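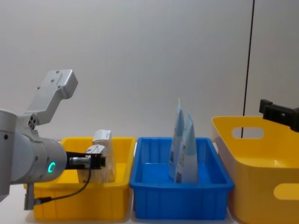

April, bench notes, Vundach two-arm kit (on loan from Etema, decision due end of month)

Second block of sorting trials with the demo grippers. The task is the same as before: move packaged goods between bins on the white table, no fixtures, bins side by side and touching. Cartons are the easy part. The parallel gripper holds the white carton upright in the left yellow bin, and the fingers have room inside the rim as long as the approach is level. The tubes in the blue bin are the items I care about more. They stand on their caps with the crimped ends up, one leaning on the other, and the sales sheet says nothing on leaning items. The tall basket needs its own approach height, as its rim is higher than the other two. I had left all three on one setting in the first block and got a contact stop on nearly every basket move.

Settings today: speed limit 500 mm/s for carton moves, 250 for tubes. Grip force left at the kit default. Tried the carton at 1,000 mm/s after lunch with the area clear. It got there, but the carton swung in the fingers on the stop and went down crooked. Back to 500.

Cycle counter on the controller read 2,552 at shutdown. That includes whatever Etema ran before shipping, so don't use it as our number. Our own log starts at the first block and is in the shared folder.

Things to raise with Etema:

Gripper cable. The loop at the wrist wants a clip or a sleeve. The kit came with neither. Yupin Klinhom asked if a longer cable is offered and I couldn't find one in the parts list.

Bin teaching. Moving a bin means re-teaching all its points. The Bednarek software we looked at last year let you shift a whole bin frame with one touch point. Ask if that is coming or if it's in the paid package.

Status light. Manual gives the green ring one line. We need the full color table before anyone else is trained on this.

Service plan. Quote has a first service at 600 hours. Need to know if that is on site or if the arms get shipped back, and who pays freight.

Fingers. Default pads are fine on cardboard. On the tubes they slid twice near the crimp and held when I went lower on the body. Celtovari sells softer pads with the same bolt pattern, ordered one set, charged to the eval budget.

Next: rerun tubes with the new pads, same speeds, then try picking the leaning tube first. Yupin has the bench in the mornings, so I'm on it from 1:00 pm. Leave the bins where they are, please. The points are taught to that layout.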